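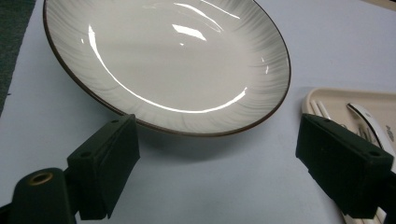 Cestent hand gripper, second review: the left finger slips

Posted 12 Dec 2022 by Nour Obeidat

I gave the Cestent four stars in September after two weeks of use. I am now taking it down to two. The reason is a fault in the left finger that showed up with dishes and has since happened with other things.

The grip closes fine on cutlery, chopsticks and small boxes. On a glazed plate it is a different story. With the trigger held all the way in, the left finger backs off by a few millimeters after several seconds. The trigger does not move, so you get no warning in your hand. The plate turns on the right finger and drops. I lost two dinner plates and a soup bowl before I started working over a folded towel.

At first I blamed the glaze. I put rubber tape on both fingers and the slip came back the same day. Then I took the cover off. The set screw on the left linkage had worked loose and the shaft behind it had a polished groove. I tightened it, logged every lift, and it held for 28 lifts before it let go again. Thread locker got me to around 200.

The counter in the software read 3,602 cycles when I first opened it up. The manual calls for an inspection every 1,000, but it only tells you to wipe the fingers and check the cable. The linkage is not mentioned anywhere.

I bought mine from Mahasneh in Meltorville. They answered within a day and sent a new screw, the same type as the old one. They would not send a shaft. The Cinano I used before this was heavier and slower to close, but it had a pinned joint and never let go of anything.

What I still like: it is light, the trigger is smooth, and both fingers come off for cleaning without tools.

If you own one, open the left side and look at the shaft. If there is a groove, a new screw will not fix it. Keep it away from glass and from anything hot, and keep your feet out from under the load.

I have asked for a refund and will update this when I hear back.

Rating: 2 out of 5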